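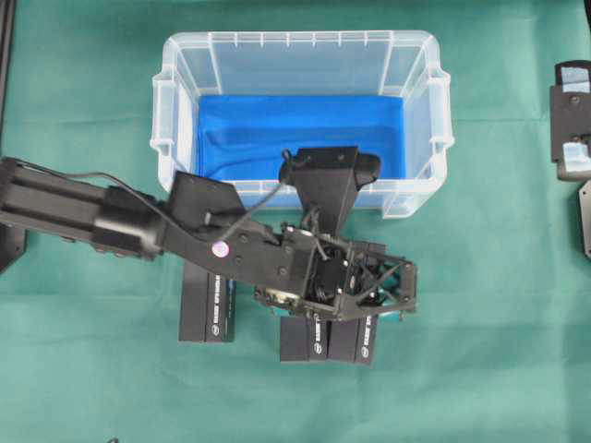 透明ケースと青い敷きもの(台には緑の布)

Podis 収納と箱詰めの打ち合わせ 議事録
2026年5月4日 記録係

今回も記録はわたしです。前回の議事録が固すぎて誰も最後まで読んでいなかったらしいので、今回はしゃべったままに近い感じで書きます。読みにくかったら言ってください!

出席は6人、途中で1人抜けました。場所はいつもの作業部屋、お茶は各自持参。お菓子は前回の残りのおせんべいで、ちょっとしけていました。

1. 前回からの持ち越し

ケースのふたをどうするか問題。結論から書くと、棚に入れている間はふたなしでいきます。重ねて置くときだけふたをする。ふたの置き場がないという話になって、棚の横に立てかける案が出たんですが、前に倒れてきて怖かったという人が2人いて、結局いちばん下の段に寝かせることになりました。下の段の延長コードはわたしが片づけます(これ前々回も言いましたね、すみません)。

Peltowに頼んでいた棚板はまだ届いていません。問い合わせのメールは出してあって、返事待ちです。

2. ケースの底に敷くもの

ここがいちばん長くなりました。透明のケースは中が見えて便利なんだけど、底に直接箱を置くと滑るし、音がするんですよね。カタカタと。棚から引き出すたびに気になるという意見は前からあって、青い布を底いっぱいに敷くのでいいんじゃないか、というのが今日の流れです。わたしは賛成です。白っぽいケースの横から青が透けるのもきれいで、遠くから見てもどのケースかすぐわかるし。

反対というほどではないけれど、布がよれるのが気になるという声もありました。斜めにしわが寄るとその上の箱が傾くんじゃないか、という心配です。少し大きめに切って、端を内側の壁にちょっと立ち上げるようにすれば収まりがいい、という人がいて、まあそれでいきましょうと。両面テープで留める案は却下。洗うときにはがすのが面倒、で全員一致でした(珍しい)。

布の値段は、Watiaの売り場で見てきたものが1枚345円。端切れでもっと安く済むのでは、という話もしましたが、色がそろわないのがいやだという人が多くて、今回は買うことにします。枚数は棚のケースを数え直してから決めます。

色分けについても少し。青は小さい箱もの、と決めました。ほかの色は保留。全部の色に意味をつけようとすると覚えられないという、たいへんもっともな意見がありました。

3. 箱の入れ方

次が黒い箱の入れ方です。今までは寝かせて積んでいたのを、立てて入れる方向で見直します。 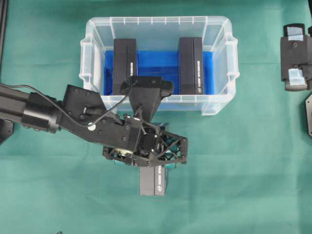

立てるなら向きはそろえたいですよね。長いほうの辺が平行になるように並べて、文字のある側は全部同じほうを向ける。これは全員うなずいていました。もめたのは間隔です。ぎっしり詰める派は、倒れないし場所もとらないと言う。空ける派は、指が入らないと取り出せないと言う。どっちも正しいので困るんですけど、とりあえず1つのケースに2つだけ、左寄りと右寄りに分けて、真ん中をひろく空けておくやり方をしばらく続けてみることになりました。増やすかどうかは次回です。

ここで「その真ん中に何か入れたくなる」という話が出て、みんな笑っていましたが、これは本当にそうなると思います。わたしの家の引き出しがそうです。というわけで決めごととして、空いたところに電池やペンを入れない。見つけたら元に戻す。誰が入れたかは追及しない、で合意しました。

箱のラベルについて。字が小さいという苦情が複数ありました。白い小さな字で、棚の奥だと読めないんです。箱そのものに何か貼るのは見た目がいやだという人がいて、ケースの外側に札を下げる案に落ち着きました。札は取っ手のところに通します。ひもか輪ゴムかは決まらず、わたしは輪ゴムだとすぐ切れる気がするのですが、ひもは結ぶのが面倒と言われました。両方用意してみます。

ケースを持つときは両端の取っ手を持つこと。ふちをつかんで片手で引っぱる人がいるようです(わたしも時々やります)。両手でお願いします。

4. 台の上の緑の布

作業台にかけている緑の布、しわが気になるという話。台全体を覆えているので大きさはこのままでいいとして、手前と右のほうがどうしても寄ってきます。アイロンをかけるかどうかで少し話しましたが、かけてもすぐ戻るという経験談が出て、しばらく伸ばして使うだけにします。朝いちばんに来た人が端を引っぱってください。それで十分かなと思います。

布を買い替える案もTkachukの見積もりを見ながら検討しました。いまの布と似た色のものが送料別で1,036円。高くはないんですが、まだ使えるものを替えるのもなあ、という空気で、今回は見送り。見積もりは棚の横のファイルにはさんであります。

ちなみに緑をやめて白にしたいという意見もひとつありました。汚れが目立つのと、透明のケースがますます見えにくくなるのとで、賛成は伸びず。わたしは緑が好きなので内心ほっとしました。

5. そのほか

・棚卸しの数え方。小物の総数が去年の12月の表では658点、先月の手書きのメモでは433点になっていて、さすがに差が大きすぎます。メモのほうは途中でやめた可能性が高いとのこと。次回までに表のほうをもとに数え直します。担当は2人、名前は掲示板に書きました。

・はさみがまた行方不明です。持ち手の片方にテープが巻いてあるもの。見かけたら壁のフックへ。

・お茶の時間をもう少し早くしてほしいという要望。異議なし。

6. 決まったことのまとめ

・小さい箱もののケースには青い布を敷く。大きめに切って端を立ち上げる
・黒い箱は立てて、向きをそろえて、1ケースに2つ。間は空けておく
・札はケースの取っ手に。ひもと輪ゴムの両方を試す
・緑の布は買い替えない
・ふたはいちばん下の段に寝かせる

次回の日程はまだ出ていません。棚板が届いてからのほうが話が早いので、Peltowの返事しだいです。議題に足したいものがある人は、掲示板の黄色い紙に書いておいてください。前回みたいに付箋だと落ちてなくなります。

最近の記録
・棚板の寸法をもう一度測りました
・ふたの置き場について(前回の議事録)
・Watiaで見てきた布のメモ
・掲示板の使い方
・12月の棚卸し表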